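**Shared Bench Sorting Trial: progress report, stage 2 of 4**
Prepared for Lubis, funding body for the Tedel workplace organisation program
Reporting period: to end of June

## 1. Scope of this report

Stage 2 covers layout and labelling of the sorting bench at the Murkisetti site. The funded objective is a two-category system in which fruit and small office supplies left on a shared surface are returned to fixed containers. Stage 1 (choice of bench and containers) was closed in the previous report and is referred to only where a decision has been carried forward.

The layout is two rectangular woven baskets, one to the left and one to the right, with clear tabletop between them. The category name for each is handwritten directly on the bench below its basket. Both baskets are shallow enough that contents can be checked without lifting them.

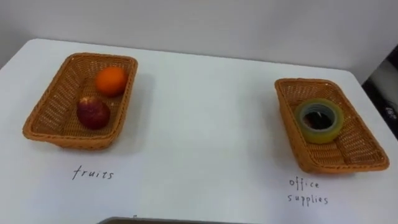

*Figure 1. Left basket with an orange and an apple; label written on the tabletop.*

Marking the bench was preferred to tags on the rims. Tags were trialled in Stage 1 and were lost whenever the baskets were emptied and wiped. A mark on the tabletop also fixes the position of the basket, which can be put back by eye.

## 2. Work completed

- Basket positions agreed and marked. The centre area is reserved for unsorted items.
- Label wording settled. "Stationery" was considered and rejected, as staff at the Stevel site did not apply the term to tape.
- Sorting log set up. The log holds 137 entries for the period, against a target of 2000 for the whole program.
- Bench located in the room with the stacked washer-dryer. The window above the machine gives daylight to that end of the room, and the vertical blinds can be closed against glare on the white surface.

The log target remains achievable only if the entry rate rises in Stage 3. The shortfall reflects a late start at Murkisetti, where the bench was not released to the project until the second half of the period. No additional funding is sought on this account.
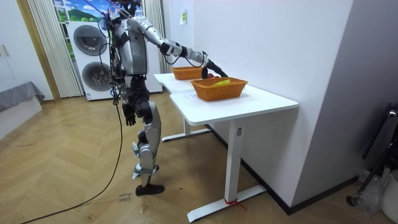 ## 3. Item set

The item set mixes fruit with desk consumables. Strawberries and oranges were selected for the difference in size and firmness. A strawberry marks easily and has to be placed in the basket, never dropped. An orange will roll on a smooth tabletop if released early, and the log has a separate code for items that come to rest outside the centre area.

Each round begins with both baskets empty and the unsorted items set out between them. Spacing between items is kept wide enough for each to be picked up without disturbing its neighbour. The round closes when the centre area is clear and the contents of each basket have been checked against its label.
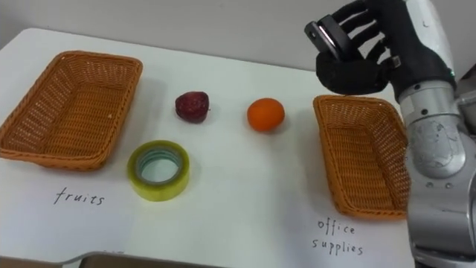
Stevel's written comments on the draft asked whether two categories are sufficient, given that a typical shared bench also collects cups, chargers and mail. Stevel would prefer a third container for unclassified items, and noted that without one, staff tend to leave such things at the back of the bench.

The comment is accepted in part. A third basket would reduce the centre area below the working minimum on the present bench. A trial on a longer bench has been added to Stage 4, subject to approval.

## 4. Remaining issues

**Label durability.** Handwriting on the tabletop has to be renewed after cleaning with solvent-based products. Neutral detergent is now specified in the cleaning schedule.

**Fruit condition.** Soft fruit is replaced daily. The replacement cost is carried under consumables and is within budget.

**Starting arrangement.** Early log entries did not record how items were set out before sorting, which limits comparison between rounds. A two-by-two arrangement has been adopted as one of the standard starts, with a strawberry and an orange in the upper row and two office items in the lower row. A roll of clear adhesive tape, laid flat, takes the lower left position.
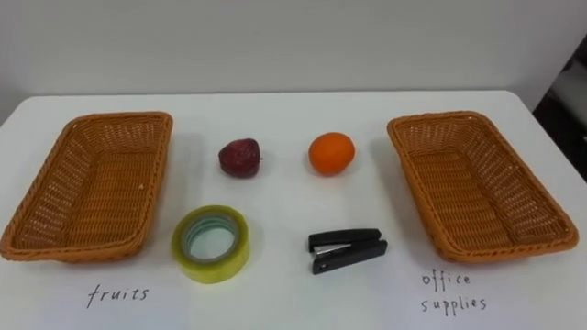

Entries made before the standard starts were introduced will be retained and flagged. They will be left out of the placement analysis but will still count toward the program total.

## 5. Next period

Stage 3 will run for 5 weeks at Murkisetti. Planned work is as follows:

1. Increase the number of rounds per day and revise the log sheet to include the starting arrangement.
2. Rotate basket positions left to right, with labels rewritten to suit.
3. Obtain a quotation for the longer bench required in Stage 4.

Approval is requested for item 3 before Stage 3 commences. Items 1 and 2 fall within the existing allocation.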